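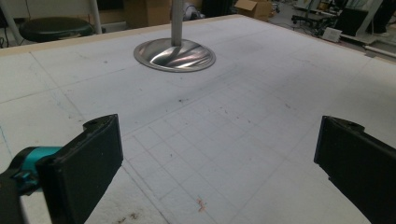
What takes a reddish stain out of a white tabletop with a pencil grid on it?
Dish soap and a damp cloth first, left on for five minutes. Go to anything stronger only in a corner you can spare.

Last updated in May — 2,803 views, 4 replies

gridline_5
Soap removes graphite too. Trace the lines on paper before you wipe.

Pell_oak
Disagree. Baking soda paste, applied to the mark only, leaves the lines alone. I push it around with the back of a steel spoon.
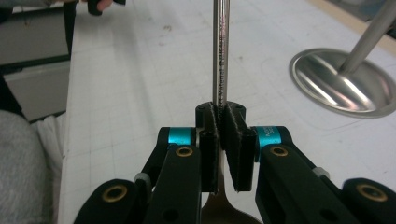 Re: Steel on a white top

gridline_5
Paste is an abrasive. Three passes on my Nendura bench and the finish went dull. A spoon adds pressure you can't judge. 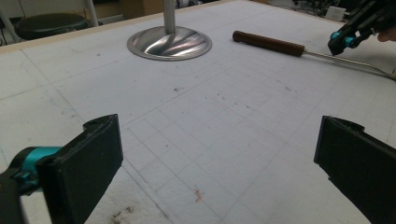 Posted by tarnhook
Moderator, Flumenthorpe Workshop Board

Both methods work on different tops. Clear off the hand tools first and lift the pole base — grit under a metal disc scratches when it's dragged. Brown stains need longer than red ones. Redraw the grid in hard pencil.

Pell_oak
Still using paste.

3 shares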